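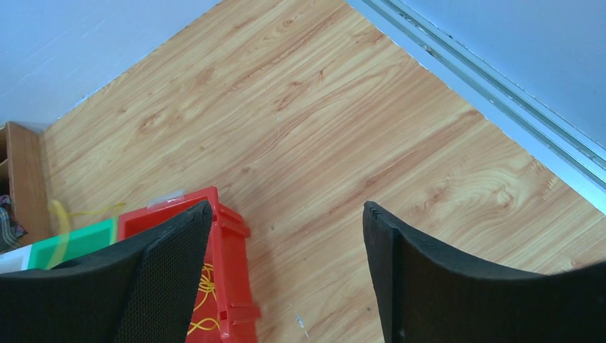
What Really Happened to the Clumel Cat Brush After Its TV Deal?

13/05/2024

The pitch lasted less time than it takes to boil an egg, at least in the version that aired. Purkar, a small pet-products company from Pelinham, walked onto a televised pitch show with a cat brush called the Clumel, asked for money, got two offers and left with a handshake from the investment firm Voß. The studio audience clapped. The voice-over told us the company was on its way.

Viewers have been asking ever since whether it got there. The short answer is that Purkar is still in business and you can still buy a Clumel. The longer answer depends on what you think a deal is.

The product itself is simple enough. It's a brush with a roller behind the bristles, and the roller winds the loose hair onto a paper sleeve. When the sleeve is full you slide it off and throw it away. A new sleeve goes on. The brush sells for $45, and sleeves come in packs of 50. Anyone who has owned an inkjet printer will see where the profit is supposed to come from.

On the show, the sleeves were mentioned once, near the end, after the offers had started. One of the judges did ask whether a customer could use the brush without them. The reply was that customers love the sleeves. The question didn't come up again, or if it did, it was edited out.

The deal that was announced

Voß offered the full amount Purkar had asked for, in return for a much bigger share than the company had planned to give up. There was some hugging. What a broadcast like this doesn't usually spell out is that a handshake on set is an agreement to keep talking. Lawyers look at the books afterward, and either side can walk away. Plenty do, and very few put out a press release about it.

Purkar's website carried a banner reading "Backed by Voß" within a day of the episode. By January the banner had become "As seen with Voß," a phrase I've read a good many times now and still can't get to mean anything. The company's emailed reply to my question said the relationship was "ongoing and positive." Voß lists the businesses it has money in on its own site. Purkar wasn't among them when I checked last week. The firm said it doesn't comment on individual talks.

It's possible the paperwork is simply slow. It's also possible to be on good terms with someone who didn't invest in you. I'd want to see a signature before I called this one closed, and I don't think anyone writing cheerful "where are they now" roundups has seen it either. 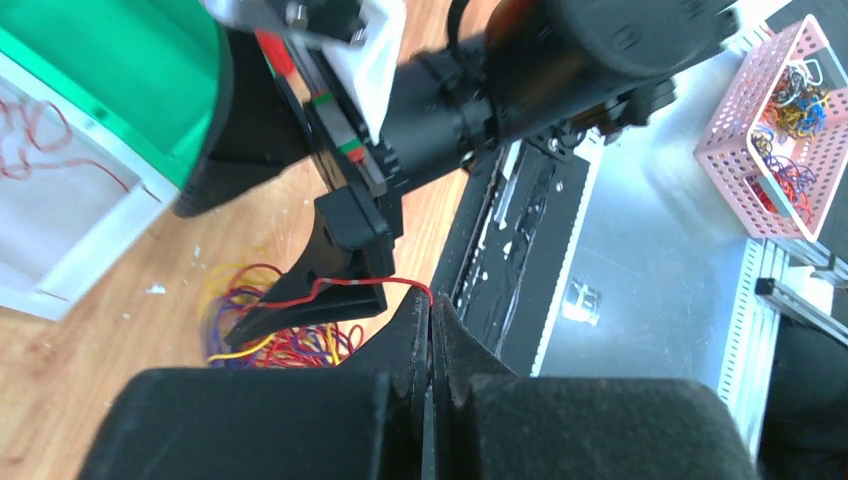
The sales numbers

Purkar likes to say that it sold out overnight. I have no reason to doubt that it did. The figure the company gave me for brushes shipped in that first rush is 1,004, which is a nice night for a business being run out of a rented unit behind a tile store. It is a modest night next to the size of a national TV audience, and it tells you more about how much stock was on the shelf than about how many people wanted one.

Selling out is easy if you don't have much to sell. The harder trick is the second order, and here the picture gets thin. Purkar wouldn't share repeat sales of the sleeves, calling them "commercially sensitive." Those are the only numbers that would tell us if people kept using the thing after the first month or put it in the drawer with the nail clippers.

The company did confirm that the Clumel is stocked in 13 independent pet stores. I called the ones in driving distance of Pelinham. Most had it on the shelf. One had moved it to the clearance basket beside some reflective collars, though the clerk told me they sell all right at Christmas. Another store had sleeves and no brushes, and didn't know when more were coming.

Does it work?

I have two cats, one short-haired and agreeable, the other neither. On the short-haired cat the brush did well. Hair went onto the sleeve, the sleeve came off in one piece, and the couch was no worse than before. On the long-haired cat, the roller jammed twice and I had to clear it with a pair of tweezers. My old metal comb, which cost less than a pack of sleeves, took more hair off in half the time.

The customer reviews run the same way if you skip the ones that mention a free sample. People with short-haired cats are pleased. People with Persians want their money back, and a few of them report that they got it quickly, which counts in Purkar's favor. The claim on the box that the brush "ends shedding" is nonsense. Cats shed. A brush moves the hair from one place to another.

I tried running it without a sleeve, too. The hair wraps straight around the roller and it's a pain to get off. 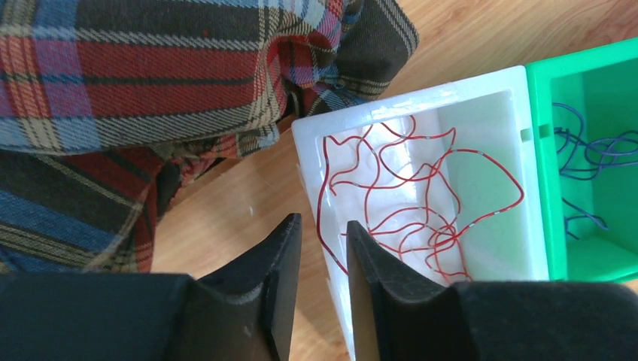 Plaid fabric on a light wooden surface.

What Purkar says comes next

The company says it's working on a dog version and a washable cloth sleeve. The cloth sleeve would answer the most common complaint from buyers. It would also cut into the part of the business that was meant to make the money, so I'll believe it when it has a price on it. There was no launch date for either one. The dog brush was promised for "spring" in a newsletter that went out before the episode aired, and that line has since been taken off the archived copy.

None of this makes Purkar a bad company. It ships what it sells, it answers the phone, and the brush does a fair job on the right cat. If you have a short-haired animal and $45 to spare, you could do worse. Buy one pack of sleeves to begin with, and check the return window before you open the second.

Voß is due to update the list on its site this summer. Purkar's banner was still up this morning.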